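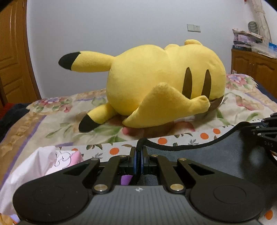 One Pikachu, one flowered bedspread, and the gripper with its fingers closed.

Your Hands Are Worth More Than the Kit
By Emiliano Domínguez
4 May 2022

I have spent a good part of this spring picking things up and putting them down again with a pair of black metal claws, and I paid for the privilege. So let me get my opinion out early: the Brineo home kit is a lovely piece of gear, the service it's tied to is stingy, and if you're thinking of signing up, I'd buy secondhand or hold off until they change the terms.

For anyone who hasn't seen the ads (they were all over the Vivdale community board in December), the deal goes like this. You buy a set of two hand-held grippers for $700. You squeeze, the fingers close, a camera on the tool records what you're doing, and you send the clips to Undumo, where they get used to teach robot arms how to handle ordinary household stuff. Undumo pays you by the accepted clip. You work at home, in your socks, whenever you like!

And I did like it, for quite a while. The grippers feel great. I was expecting something wobbly, like those grabbers you use to get a sock out from behind the dryer, and these are solid. The arms move together smoothly and the blue strips on the fingers hold on to cloth better than my own fingertips do some mornings. The cable bothered me for the first few days and then I stopped noticing it. My wrists noticed the weight, though. If you've got any kind of wrist trouble, please borrow a set for an hour before you hand over your money.

What surprised me is how hard the easy things are. You'd think a big plush toy would be the tricky one, being so large and floppy. Nope! You get a pinch of fur and off it goes. Flat things are the devil. A mat lying on top of a cloth lying on top of a quilt will make you feel like you've never had hands before. Go in too high and you close on air, go in too low and you take the cloth along with it, and now you've got a whole bed coming toward you. I once spent most of an evening on a single mat, and my coffee went cold next to me, and I was having a wonderful time, which should tell you something about me.

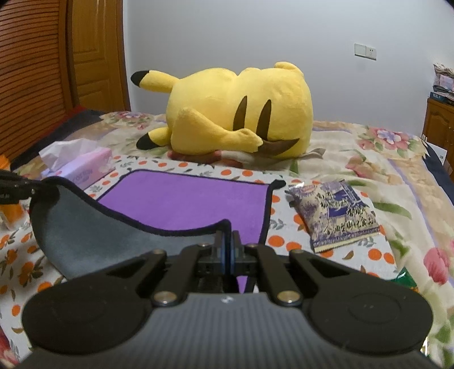
Purple mat, gray underside: the fingers have the near edge and it's on its way up.

That sort of job is where I think the kit earns its praise. Once you have the edge, the fingers keep it, and you can feel through the handle how much the material is sagging. My friend Irfan Soomro tried the Saarinen set last year (a different outfit, cheaper, with a longer trigger) and he says he was always guessing. I've used his for a weekend and I agree with him. The Saarinen is fine for cups and boxes. Give it anything soft and you're squinting at the fingers to see if they've got hold of something.

Okay, so that's the tool. Now the part that gets me grumpy.

Undumo wants clutter. The guidelines say so over and over: real beds, real patterns, snack packets, tissue boxes, toys, whatever you live with. I think that's smart, and I was happy to go along with it. A robot that has only ever met a clean white table is going to have a nervous breakdown in any home I've lived in. But clutter is slow. Every item you leave lying there is something to snag or knock over, and a clip with a snag in it usually gets rejected. They ask for the harder work and then pay the same for it as they do for moving one block across a bare desk. I wrote and asked about this and got a cheerful reply with a link to the guidelines.

Then there's the threshold. You don't see any money until you've had 1,000 clips accepted. I understand wanting people to stick with it. But I'd already put $700 on the table, and that seems like plenty of commitment from my side. In my best month, 70 percent of what I sent in went through, and I was being careful. Do the math on your own free evenings before you get excited. I did mine on the back of a gas bill and had to go for a walk.

The part I keep chewing on is that folks call this "passive" work, like it's a few spare minutes with a gadget. I don't buy it. Knowing how to get under the edge of a mat without dragging the cloth is a skill. I learned it, I'm better at it than I was in the winter, and the clips are worth something precisely for that reason. If a company wants what my hands know, it can rent me the tools, or knock the cost off my first payout, or at the very least pay extra for a messy bed. Any one of those and I'd be telling all of Vivdale to sign up.

Irfan thinks I'm being a softie and that a rate is a rate: take it or sell the kit. He may be right. I've had an offer on mine and I haven't answered it yet, mostly since I want another crack at folding a fitted sheet with the thing. I've never managed it with my bare hands either, so I'm not getting my hopes up, but I did clear off the bed this morning.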